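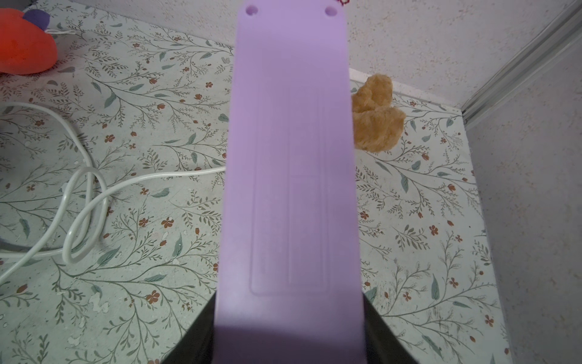

Purple plastic strip with two small holes at one end.

Briluder Asks Flikport to Show Its Numbers Before Independent Grocers Sign Up for Paid Shelf Program

PRITCHARD, May 25, 2022 - Briluder, the buying group for 145 independent grocery and general stores, said today that it will not recommend the Flikport shelf program to its members on the strength of the results published so far. The group has sent Flikport a list of written questions and will look at the matter again at its members' meeting in July.

Flikport sells small food and household brands a guaranteed spot on store shelves for a monthly fee. The store gets part of the fee. Software from Virkora picks which brands go to which store and decides when a slow product comes off. Flikport's sales material says the program "opens the aisle" to young companies and takes the guesswork out of stocking them.

Briluder has read that material closely and still has a good deal of guesswork left over.

The main claim is that 70 percent of brands in the trial "grew" while they were in it. The summary sent to store owners does not say what grew. It could be units sold, dollars, website visits or the number of stores carrying the product. A brand that had never been in a store before would show growth if it sold a single jar. Briluder asked which measure was used and was told that it "varies by partner goals."

The trial covered 1,326 products in 91 stores, according to the same summary. Those are respectable figures for a first trial and Briluder has no reason to doubt them. What the summary leaves out is how many of the products were still on the shelf when the trial ended, and how many of the brands went on paying afterward. Both facts should be easy to look up for a company whose business is keeping track of shelves.

"We like small brands. Our stores were carrying local salsa and goat soap long before there was software for it," Briluder said in a note to members this week. "If somebody has found a better way to bring those products in, we want to hear about it. So far we have heard an adjective and a percentage."

Who pays when it doesn't sell

Under the standard agreement, the brand pays the fee, ships the goods and takes back whatever is unsold. Flikport describes this as risk-free for the store. Briluder's reading is less cheerful. The store gives up the space, the staff time to set and reset the section, and the sales of whatever used to sit there. A store owner with four short aisles can't treat a few feet of shelf as spare.

The agreement also lets Flikport change the products in the section on five days' notice. Several members said this was the clause that bothered them most. Customers of a small store notice when the mustard moves. They notice more when the mustard they came back for is gone and a sparkling oat drink is standing in its place.

There is a question about returns, too. Page six says unsold goods are returned "at the supplier's cost," while an appendix says the store must pack them and hold them until pickup. No time limit is given for the pickup. Briluder would like one, particularly for anything that needs a refrigerator.
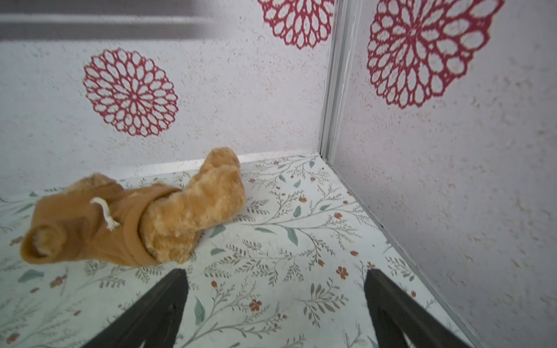
Plush bear in a brown hoodie with a white drawstring.

What it means for the brands

Briluder buys for stores and does not speak for suppliers. Even so, a number of small suppliers have asked the group for its opinion, and the opinion is that they should do the arithmetic before signing.

A company that has its product made by an outside plant is already paying for the run, the labels, the freight and often a broker. The Flikport fee comes on top. It is due every month whether or not anything is sold, and it is charged by store. Adding stores raises the bill at once and raises sales later, if at all. The sales material shows this as a line going up and to the right. It does not say which of the two things the line stands for.

Paying for shelf space is nothing new, and large chains have charged for it in one form or another for many years. Flikport says its program is different because the fee is small and the terms are the same for everyone. The second part would be welcome if it holds. Briluder has seen two copies of the agreement sent to two suppliers, and the minimum terms in them were not the same.

How Virkora decides

The Virkora software gives each product a score. Flikport says the score draws on store location, past sales and "shopper signals." Store owners are shown the score but cannot see what went into it, and they cannot overrule it except by leaving the program.

Briluder is not against software. Most of its members order by computer and a few of them even enjoy it. But a score that cannot be checked is hard to argue with, and the owner of a store usually knows things that a score does not, such as that the plant on the edge of town has just added a night shift, or that the high school band is selling the same brand of popcorn door to door.

The group would also like to know whether brands that pay for more stores receive better scores. Flikport's answer was that the score is "built to be fair to all partners." That was not the question.

What Briluder has asked for

The written questions ask Flikport to provide:

The meaning of "grew" in the growth claim, with one measure used for every brand.
The number of products removed before the end of the trial.
The number of brands that renewed at full price.
Sales from the same shelf space before the trial began.
A plain list of what goes into the Virkora score.
A fixed time limit for collecting unsold goods.

Flikport has replied that it is "excited to continue the conversation." Briluder is willing to continue it and would prefer that the next part include a table.

Members remain free to sign with Flikport on their own. Any store that has already done so is asked to keep weekly sales records for the section, along with a record of the hours spent on it, and to send both to the Briluder office before the July meeting. Stores that have been offered terms different from the standard agreement are asked to send a copy of those as well. Names of stores and suppliers will be removed before anything is shared.

About Briluder

Briluder is a member-owned buying group based in Pritchard. It negotiates prices, freight and supply terms for independent grocery and general stores and takes no fees from brands for placement.

Press questions and requests for a copy of the letter to Flikport may be sent to the Briluder office in Pritchard during business hours.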